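Fadow bricht beim Verschieben auf Netzlaufwerk ab

Etside
Ich verschiebe mit Fadow einen Ordner mit 800 Dateien, zusammen etwa 300 GB, auf das NAS. Nach 33 Prozent bleibt der Auftrag stehen, ohne Fehlermeldung. Lokal läuft alles durch. Woran kann das liegen?

Dewan
Bei mir half nur eine Neuinstallation.

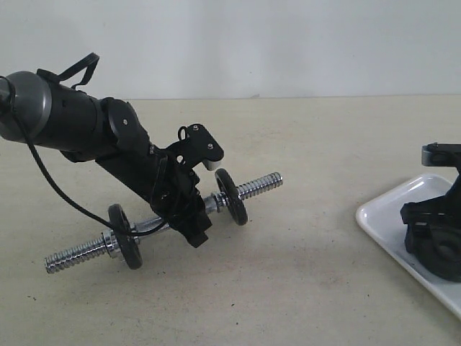 Pakero
Neu installieren würde ich erst mal nicht. Schau unter Optionen – Puffer nach, ob dort mehr als 200 MB eingetragen sind. Stell den Wert kleiner und setz den Auftrag über die gespeicherte Liste fort. Und lieber kopieren statt verschieben, das Original kannst du danach löschen.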